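Section 5. Setting Up the Audio Guide for a Chapel or Church Visit

Applies to: Prokico handheld receiver and Stolleck base station
Site profile used in this section: Lindholm Chapel, Ondoddale
Revised October 2019 by Ruby-Lee Hapeta

5.1 Before you start

The site profile holds the floor plan, the stop numbers and the recorded text for each stop. Load it on the base station before any receiver is handed out. A receiver with no profile powers on but plays only the welcome message.

You will need:
The base station and its power cord
The receivers, fully charged
The site profile card
The stop markers supplied with the profile

Note: The Lindholm profile covers the nave, the side altar, the painted ceiling and the crypt stairs. The crypt itself is not included. It has its own profile and its own set of markers.

5.2 Loading the site profile

1. Place the base station on a level surface near the visitor entrance.
2. Connect the power cord. Wait for the green light to stop blinking.
3. Insert the profile card with the printed side up.
4. Select LOAD, then select the name of the site.
5. Leave the card in place until READY shows on the display.

Caution: Do not remove the card during loading. A partly loaded profile can assign the wrong recording to a stop. If the card is removed by mistake, select CLEAR and begin again at step 3.

5.3 Placing the stop markers

1. Start at the west door and follow the stop order printed on the floor plan.
2. Set each marker on its stand at least 2 meters from the next marker.
3. Turn the marker so that its face points toward the place where visitors will stand.
4. Press the button on the back of the marker until it beeps. 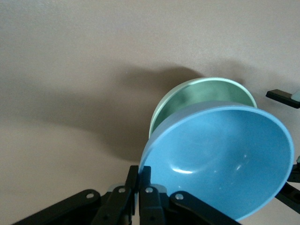

Markers must not be fixed to carved stone, painted plaster or gilded wood. Use the floor stands in all historic areas. Adhesive pads are allowed only on modern doors and notice boards, and only with the written consent of the site.

Note: Thick piers block the signal. If a receiver does not respond at the side altar, move the marker to the nave side of the pier and test again.

5.4 Setting the volume limit

The building has a long echo. Sound from an open speaker carries into the choir and disturbs services.

1. On the base station, select SOUND, then LIMIT.
2. Set the limit to 20 for visits outside service times.
3. Set the limit to 15 when a service is being held in the side chapel.
4. Select SEND TO ALL.

Receivers that are switched off do not get the new limit. They pick it up the next time they are docked.

Caution: During services in the nave, collect all receivers and set the base station to PAUSE.

5.5 Testing the ceiling tour

The ceiling tour plays as one recording with a short tone between panels. The visitor moves to the next panel when the tone sounds.

1. Stand at the first ceiling marker with a receiver.
2. Enter the stop number and press PLAY.
3. Check that the recording names the panel directly overhead.
4. Walk the full tour and listen for a tone at each panel.

If the recording and the panel do not match, the tour was started from the wrong end of the nave. Return to the west door, press STOP twice and repeat the test. For faults that remain, see Section 6.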